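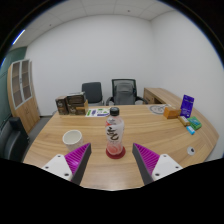 Carleen Pearce writes that her first batch of Flukura went flat overnight, and she wonders if she skipped the second rest. Quite likely! It's the step most people rush, so let's take it slowly.

Section 5: Second rest

1. Stir the starter until no lumps are left.
2. Pour it into the jar and stop at the fill line.
3. Close the lid, then back it off a quarter turn.
4. Leave the jar in a dark cupboard for 29 hours. Go on, have a sniff halfway through, it's lovely.

Note: In November our kitchens run cool, so add a few hours.

CAUTION: Never tighten the lid fully during a rest. Pressure builds fast.

Related
Cleaning the Flukura lid
Second flavorings: ginger and plum
Starter care while you travel

We use cookies to remember your settings. Accept / Manage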